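Jellero puts a two-armed table-clearing kit on the market, plush toys included

DRISEN, February – Jellero today opened orders for Biva, a software and training kit that teaches a two-armed robot to tidy the kind of table people have at home. The kit has spent the winter with testers who were asked to be as messy as they usually are. They did not need to be asked twice.

Robots have been good at picking up identical boxes for a long time. Few households own identical boxes. They own plates, toys, odd socks and the remote control, and they leave all of it on the same surface. Biva comes with 161 ready-made tasks built around that sort of pile, from moving a plate to the side to putting a stuffed animal back where it lives.

Soft toys got a section of their own in the kit. A plate keeps its shape when a gripper closes on it. A plush toy folds, sags and points its nose somewhere new, and the robot has to make up its mind again. 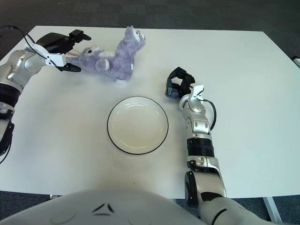 A purple plush toy and a black-rimmed plate on the Biva test table, with both grippers open.

Each Biva kit covers 2 arms and includes gripper brackets, cables, the task library and a setup guide of 17 pages. An earlier draft of the guide was much longer, and testers used it to prop up a monitor. New tasks can be added by guiding the arms by hand, with no code to write. Jellero says a patient person can teach one before lunch, and an impatient person by mid-afternoon.

The kit was tried out with Rotich, a maker of home-help equipment, which logged 543 practice runs on its own tables. Rotich will offer Biva as an add-on to its service plans later in the year. Its feedback led to a slower default speed near crockery – a change the company's kitchen cupboard had been requesting for weeks.

Biva does not cook, wash up or have opinions about how the dishwasher is loaded. Jellero has no plans to add the last one.

Orders are open now through the Jellero sales desk in Drisen, which answers the phone from 9 a.m. Robot arms, tables and toys are sold separately.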